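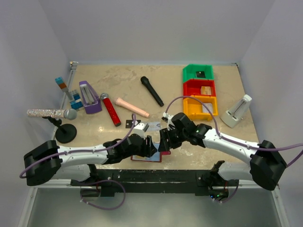 The tabletop, cards and all

Getting worn brown marks off a stone-look tabletop?

Posted by Hedvika Gajdoš, 16 Jun 2024

Hi all! I've got a beige table with a stone pattern and the top has gone all mottled and brown in places. I sort my cards and bits of paper on it, so I don't want anything that leaves it sticky. I've tried dish soap and a soft cloth (twice) and the marks look just the same to me. Is this a stain or is the finish going? I'd love to keep the table if I can — it fits the spot perfectly.

Dušan Vondráček
Clear everything off first, paper cards especially. Then mix baking soda and water into a paste, leave it on one brown patch for 10 minutes and wipe with a damp cloth. Try it near the back corner by the metal fitting before you do the middle. If the patch gets lighter, it's a stain and you can carry on. If it doesn't budge, I'd guess the pattern is wearing away and no cleaner will bring that back. Please skip the scouring pads, I wrecked a counter that way!

Oľga Hájek
just put a tablecloth on it lol

Miroslava Krajčí
Agree with Dušan on the paste, but rinse it really well or you get a white haze. Mine took three rinses.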